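Lamps, Glare and Frosted Covers: Your Questions
By Macarena Barroso, November

We use cookies to remember your settings. Accept | Manage

Is one lamp enough for a small workroom?

It can be, if you're mostly reading or sorting the mail. For sewing or model painting I'd want 2, one on either side, so your hand isn't always working in its own shadow. I managed for years with a single Taltari clamp lamp and a good deal of squinting, and I don't recommend it!

Why does a bare bulb feel so harsh when the rest of the room is dim?

Your eyes settle in for the dark part, and then one little bright point comes along and takes over everything — it's tiring even when the bulb is a weak one.

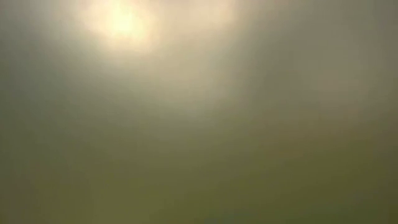

A frosted cover spreads that brightness over a bigger area, and so does turning the lamp toward a pale wall. Try the wall first, it's free.

Which bulb color should I buy?

I like a warm one for evenings and keep a 4,000 K bulb in the drawer for matching thread. Please check what your fixture allows before you buy. My old Pralier shade says 25 watts at most, and I take it at its word.

How do I clean a cloudy cover?

Unplug, let it cool, then dish soap and a soft cloth. Dry it completely before it goes back on.

Comments

Montserrat Campos: The wall trick helped my desk so much, thank you!

azar464: Does this work with a green wall?

Macarena Barroso: It does, just a bit dimmer.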